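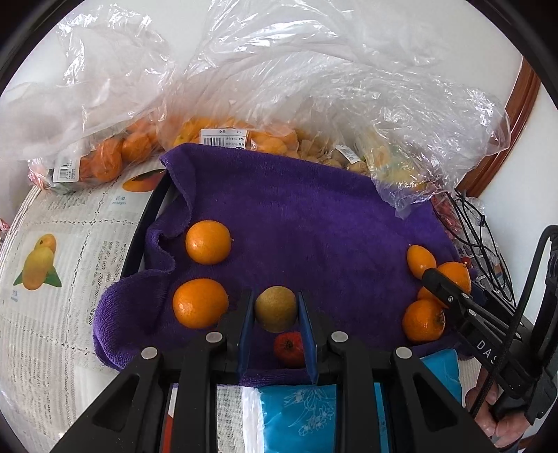
Last edited: January 12, 2018

People ask me if a machine can already put away the shopping. My answer is: a little. Small fruit on a soft towel is harder than it sounds. The orange ones lie close together, and the cloth makes folds under the fingers. In our tests at Stimness, a kumquat took more than four tries on a bad day. A person does it while talking on the phone.

Bags are worse – clear plastic moves when you touch it. I still peel my own mandarins, and in May I will test again.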